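Visit to the Koyama lab in Brumville

Our safety group went to Brumville on Fri 15 February to see how the Koyama lab runs its two-arm grocery bagging cells. Hadiza Shehu met us at the door and went over the house rules before we saw any equipment. Badges on, sleeves up, no leaning on the enclosures.
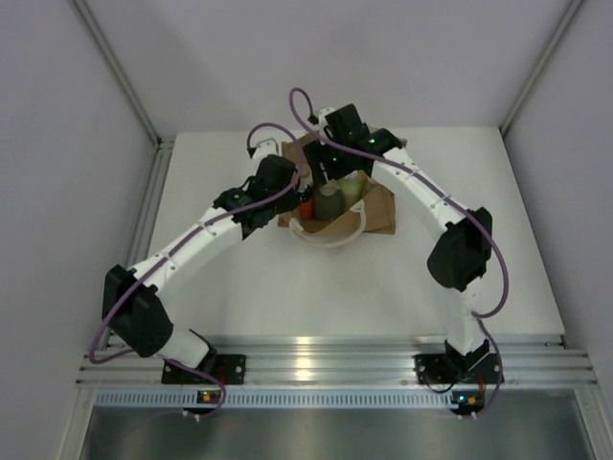
Cell Rules and Daily Checks

Each cell has two arms bolted to one rail, with walls at the back and on both sides. The lab's written procedure is 25 pages long. Ettore Valentini, who wrote most of it, let us read the checklist used at the start of a shift. The operator looks at the mounting plates, then the cables. A cable has to have enough slack for the full reach of the arm, and it can't hang where a gripper could catch it. Any change to the routing goes in the log with initials.

Hands stay out while the arms have power. If a bottle tips over inside a bag, the operator stops both arms first, even when only one is near it. I asked if people really do that late in the day. Hadiza said they had two write-ups in December and none after that.
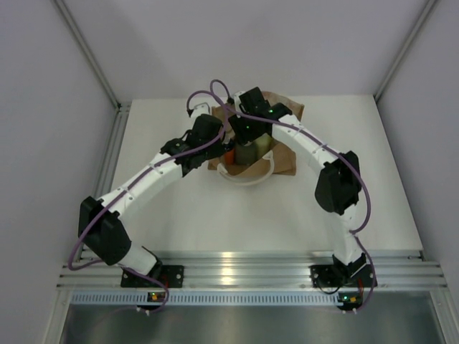
The rule we talked about most was the one for shared space. When both grippers work over the same bag, the speed limit drops to 5 percent for any new program. It stays there until the program has 100 clean runs and a second person signs. Our own site at Nolow has no such step, and Misaki Matsuda is going to draft one. Ettore will send her the blank sign-off form.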